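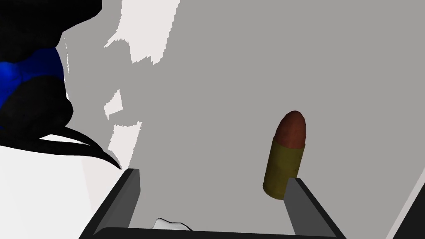
Copper-colored tip, dull brass-toned case, on plain gray.

Shirima Reloading Tray, 127 Pocket
Item 3135

If you load your own, you already know how quickly a bench fills up. There's the scale, the powder measure, the coffee you swore you'd keep on the other side of the room, and somewhere in the middle of it all, your cases. The Shirima tray gives every one of them a place to stand, and after years of making do with old cigar boxes (and one very patient muffin tin) we are so pleased to finally carry it!

Miyuki Kobori, who runs our bench supply counter, tried the first sample at home and kept it for most of August before we could get it back from her. Her one request was for deeper pockets, and Gulel, who make the tray for us, went back and cut them to 19 mm. Cases stand up straight now, even when you bump the table.

The tray is solid maple with an oil finish, so it will darken a little over the years. Wipe it down with a dry cloth and please don't soak it. The underside has cork feet, and there's a shallow groove along the front for a pencil or a pair of tweezers.

Pockets: 127
Pocket depth: 19 mm
Length: 11 inches
Material: maple, cork feet
Finish: oil

The clear Wisis dust cover fits this tray and is sold separately. If you have the older Vullell tray, its cover is a little too narrow, so measure before you order.

Tray only. Ammunition and components are not included. Returns are welcome within 19 days, as long as the tray hasn't been oiled or marked.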